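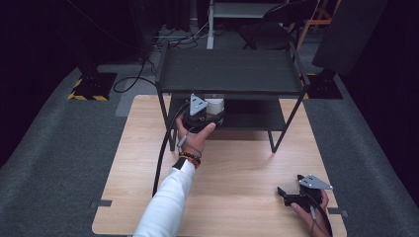
1/ Prateleiras de dois níveis em cima da mesa: fio sobre o que aprendi a medir antes de comprar. Quem tem uma bancada pequena e precisa de mais superfície acaba quase sempre numa destas. A minha é preta, de metal, pernas finas. Custou-me 3 tentativas chegar ao modelo certo.

2/ A medida que interessa é o vão livre entre os dois níveis. Os fabricantes dão a altura total, que serve para saber se cabe debaixo de um armário e para pouco mais. O vão livre mede-se da superfície do nível de baixo até à face inferior do nível de cima, incluindo o rebordo, se houver.

3/ Regra que uso: altura do objecto mais alto + espessura da mão. Um copo branco cilíndrico entra no nível inferior sem problema se for empurrado de frente. Se for preciso pegar-lhe por cima, o mesmo vão já não chega.

4/ Daí a ordem de arrumação. Em baixo: peças que se agarram pela lateral (copos, frascos, caixas estreitas). Em cima: tudo o que se agarra por cima ou que se enche no sítio. Taças largas vão sempre para cima.

5/ Profundidade. O nível de baixo fica à sombra do de cima, e o que vai para o fundo deixa de se usar. Faço uma fila só, no máximo duas se a de trás for mais alta. A Despina Kalogeropoulos usa três e diz que se entende. Não discuto.

6/ Superfície do nível de cima: painel com nervuras finas ou liso? Nas nervuras, um copo de base larga assenta bem. Um de base estreita pode ficar a cavalo entre duas e oscilar. Teste: pousar, tocar na borda com um dedo, ver se mexe. Com vidro fino, ponho um tapete de silicone.

7/ Pernas finas em tampo de madeira clara marcam. A pressão concentra-se em quatro pontos pequenos. Com carga a sério convém feltro ou borracha. Os discos da Kullberg colam bem, mas acrescentam altura, e se um se perde o conjunto coxeia.

8/ Posição na mesa: metade de trás, paralela à borda. A metade da frente fica livre para trabalhar e para ir pousando o que se tira. Encostar a estante à frente dá acesso mais curto e rouba a única zona útil do tampo.

9/ Sobre o acesso: entrar com o braço na diagonal funciona até haver uma perna no caminho. Antes de carregar, simulem o gesto com a estante vazia, de um lado e do outro. A perna da frente do lado da mão dominante é a que mais incomoda. Rodar a estante uns graus costuma resolver.

10/ Modelos que experimentei antes: Onsri (vão bom, painel que flectia ao centro) e Vevance (rígida, vão curto de mais para copos altos). Devolvi a primeira em março e a segunda ficou na lavandaria com molas e detergente.

11/ Adenda, a pedido do Khang Sầm: em chão de alcatifa, verifiquem o nível da própria mesa antes de culpar a estante. Os pés da mesa afundam de forma desigual. Nível de bolha no tampo, nas duas direcções, e só depois na prateleira.

12/ Falta testar a fixação entre níveis. A minha é de aparafusar – vou reapertar daqui a um mês e ponho o resultado neste fio.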